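Dernière mise à jour : décembre

Équiper un atelier de manipulation : ce que coûte la pince, et ce qui coûte autour

Chez Asside, le budget d'équipement se prépare dans un tableur de 70 lignes que Mitsuko Hoshino tient elle-même. Les bras robotisés y occupent deux lignes. Le reste concerne les pinces, les patins de contact, la visserie, les plans de travail, le stockage des données et les heures de réglage. « Quand on demande un devis, on reçoit le prix d'un bras. Le prix d'un poste en état de travailler, il faut le reconstituer soi-même », explique-t-elle.

L'entreprise prépare des automatismes de tri et de rangement pour des blanchisseries et des cuisines collectives. Avant d'engager l'achat d'un robot, elle fait enregistrer les gestes par des opérateurs munis de pinces tenues à la main. Ce choix est d'abord budgétaire. Une pince manuelle instrumentée revient, dans la configuration retenue, à 1 220 euros hors taxes, montage compris. Un bras d'entrée de gamme immobilise une somme bien supérieure, à laquelle s'ajoutent le socle, l'armoire, l'analyse de risques et la formation.

« On peut mettre plusieurs personnes au travail en parallèle avec des pinces, sur des tables ordinaires, sans barrière ni zone réservée, poursuit Mitsuko Hoshino. Le bras arrive plus tard, quand on sait quelle course il faut, quelle ouverture de doigts, quelle charge. Si on l'achète avant, on le dimensionne au jugé et on paie la marge. »

La pince elle-même a fait l'objet d'une consultation entre deux fournisseurs, Varma et Lollaseo. Le premier proposait un ensemble fermé, avec doigts moulés d'une pièce, remplacés en bloc. Le second livrait des doigts à supports vissés, sur lesquels les patins se changent séparément. L'écart à l'achat était en faveur de Varma. Il s'inversait dès la deuxième année une fois les consommables intégrés au calcul, avec l'hypothèse d'un remplacement trimestriel des surfaces de contact.

« Le patin est la pièce qui travaille. Il frotte, il s'encrasse, il perd son grain. S'il faut changer tout le doigt pour changer le patin, le coût d'exploitation n'a plus de rapport avec le prix catalogue. » Asside a donc retenu le doigt démontable et demandé que les vis soient de dimension courante. La clause figure au cahier des charges, avec la fourniture des fichiers de cotes des supports.

La préparation des postes a été chiffrée à part. Le plan de travail doit être stable, assez grand pour que l'objet à saisir soit posé à distance de l'opérateur, et d'une teinte qui contraste avec les pièces manipulées. Les essais portent pour l'instant sur des textiles et de la vaisselle, deux familles que les clients citent en premier et qui sollicitent la pince de façon opposée : le tissu se dérobe, le rebord rigide glisse.
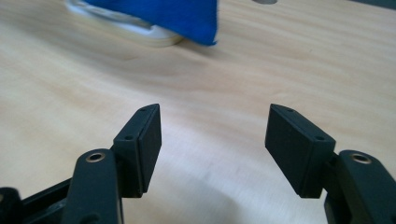
Malachy Brennan conteste pour sa part une partie du raisonnement. Selon lui, le calcul d'Asside sous-estime le passage de la pince manuelle au bras : un doigt conçu pour la main n'a ni la même raideur de fixation ni la même répartition des masses, et il faut prévoir une interface mécanique, un nouvel étalonnage, parfois un second jeu de doigts. « Je mettrais cette dépense dans la première tranche, même si elle n'est engagée qu'à la troisième, dit-il. Sinon elle apparaît au moment où la direction croit le projet payé. »

Mitsuko Hoshino admet le point et l'a reporté dans le tableur. Une provision pour adaptation y figure désormais, calculée par poste et révisée à chaque tranche. Elle maintient en revanche l'ordre des achats. Les pinces, les tables et le stockage viennent d'abord ; le bras est soumis à une seconde décision, prise sur la base des enregistrements.

Reste la question des heures. Le plan prévoit environ 115 heures d'enregistrement par famille d'objets, hors installation et hors contrôle des données. Ce volume est suivi dans Notis, l'outil de planification interne, qui rapproche les heures prévues des heures utilisables. L'écart entre les deux constitue, d'après elle, le poste le plus mal estimé des premiers budgets. « Une prise mal calée, un capteur qui décroche, un objet hors champ, et l'heure est payée sans être exploitable. Nous avions oublié cette ligne. »

Les deux interlocuteurs s'accordent sur les pièces de rechange. Malachy Brennan recommande un jeu complet de patins par pince dès la livraison, ainsi que des bagues d'articulation et de la visserie en réserve – le délai d'approvisionnement pèse davantage que leur prix. Asside a suivi cette recommandation et négocié un tarif dégressif sur les patins, valable pour toute la durée du contrat de fourniture.

Pour le bras, aucun modèle n'est arrêté. Les critères de sélection sont rédigés, à l'exception de la charge utile, qui attend les mesures sur la vaisselle empilée. La consultation sera lancée une fois cette valeur connue.

Contact | © Asside, tous droits réservés | Haut de page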